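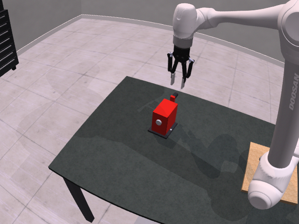
Vasylyna Kravets thinks the clearance rule should be written as a distance and never as a waypoint name, and after a day with the draft I agree with her. A waypoint called "above" means whatever the last person to edit the cell file wanted it to mean.

March 20, 2025

Worked on section 7 of the handling standard, approach and retreat. The simulated cell has the Doosan arm holding over the red device, fingers open, nothing touched. I want that hold to be a required state in every program: gripper open, pads clear of the tallest point of the part, motion stopped, then a check before descent. The post on top of the device is the tallest point, so clearance gets measured from there. The old text measured from the table top.

Ran 1,000 descents overnight with the new wording coded as a gate. 991 passed. The other nine stopped at the gate with a stale part pose – correct behavior, but the log gave no reason code. Added a line: a stop without a reason code counts as a fault in the program.

Radymyr wants approach speed in the same clause. I would keep it separate, as speed limits in simulation and on hardware are signed off by different people at Stetsiuk.

Still open: whether retreat needs its own check, and who owns the base frame offset. Asked Anwara for the July revision of the offset sheet.

Recent entries
Reason codes, second pass
Naming frames in the Clomo library
Notes on the Misteck review

Home Entries Archive Contact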